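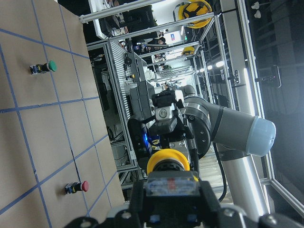 Two-arm cell, dropping push buttons at the handoff
Filed under: Automation > Pick & Place > Setup Help
3 min read

Oduor Simiyu
Hi everybody, I've been reading here for ages and finally have a problem of my own. I look after a small cell with two arms that sort push buttons for our Naltero panels. The table is marked off with blue tape so we can put the parts back in the same spots. The red and green ones go fine, but the yellow one with the wide ring cap tips in the fingers before the second arm can take it. Out of 19 tries on Saturday I lost 5. Finger pads are new, and I've already re-taught the pick twice. What would you look at next?

BarasaBench
Oh, I feel for you, we went through this with our own cell last January! With that ring cap sticking up you've got a lot of weight up top, so I'd grip lower on the contact block and slow the last 2 inches of the approach. Then please check the bolts on the gripper mount, both arms, with a proper torque wrench. Ours had worked a tiny bit loose and I spent 3 days blaming the program (my poor husband heard all about it).

sutum_dave
re-zero both arms. worked for me

Conolell Kid
Seconding the lower grip. I'd also make sure the cable on the receiving arm has enough slack at the handoff pose, a tight one can tug the wrist over just a hair.

We use cookies to remember your settings. Accept | Manage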